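Workshop > Notebook > Field stations > Natholm

Natholm station, timing fault and the small event

Feb 14, 2025

Notes on the overnight record from Natholm, mostly for Rommel and for me when I come back to it.

The vertical channel picked up a small local event at 03:12 by the station clock. Clear P, then an S that is harder to pick on the vertical but fairly plain on the east component. The trouble is that Natholm's P comes in ahead of Nepia's, and every other station says the source is on the Nepia side of the valley. So either the location is wrong or the Natholm clock is.

Checked the clock first. The log shows the receiver lost lock on the satellites on the evening before and did not get it back until after breakfast. In between, the digitiser was running free. When lock came back it stepped the time in one go. I have the size of the step from the log and have copied it on to the sheet in the folder. Applying all of it to the P pick puts Natholm behind Nepia, on the right side at least, but a little too far behind. Applying a share of it, on the assumption that the drift was steady through the night, gives a better fit. I have used the share for now and marked the pick as poor.

I don't much like the steady drift assumption. The vault gets cold after midnight and the oscillator is known to wander with temperature. There is a temperature channel but it was switched off when we were short of disk space last year and I can't find a note of anyone switching it back on. Rommel, if you did this, please write it down somewhere.

Relocated with Natholm left out entirely, to see how much it matters. The epicentre hardly moves. Depth moves a fair bit, as you would expect when you drop the nearest station. For the bulletin I would give the location without Natholm and hold the depth fixed until the clock is sorted.

Magnitude: not affected by the clock. Amplitudes look sound on all three components. Concetta went through them separately and we agree within the usual scatter. She thinks the north component is reading slightly low against the east and has done so for a while. Possible levelling problem. To be looked at on the next visit.

No felt reports so far. Concetta rang the dairy on the Nepia road and they had noticed nothing, though the milking machines were running.

Sample store: while I was in there I found the ring buffer still holds 3,000 files from the old format. They are copies of what is already in the archive. Not deleting until someone else has compared them with the archive list. The compare script is in the Fluva folder and takes most of a morning.

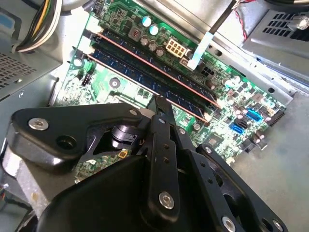 Reading time: 2 min

Afternoon. Wrote to Zovo about the receiver. Serial ends 187. Asked whether the loss of lock could be the antenna cable or whether there is a known fault with this batch. The cable runs under the fence and sheep have been in that field all winter, so I would start there. Spare cable is on the shelf by the door, coiled, with the connectors already on.

Ran the picker again over the night with the corrected times. It found two more arrivals that I had passed over, both very small, both after the main one. Could be aftershocks — the S minus P times are close to those of the main event. I have saved the windows but have not tried to locate them. On three good stations it would be a waste of time.

Sensitivity settings at Natholm left as they were. I was tempted to raise the gain on the north component and decided against it. Better to level the sensor first and see what is left.

To do:
- Rommel to check the temperature channel
- compare old format files with the archive
- visit Natholm in March, when the track should be passable; take the spare cable, the level and the long ladder
- up to 5 days of continuous data to be pulled by hand on that visit, in case the link drops out again
- correct the picks for the whole night, beyond the one event

Left the relocation outputs in the shared folder, both versions. The one with the fixed depth is the one to use.

Last updated: Friday, 17:40

Recent entries
Nepia: new battery box and first week of readings
Picking S on noisy horizontals
Vault door seal, second attempt
Quarry blasts and how we flag them
Fluva scripts: what each one does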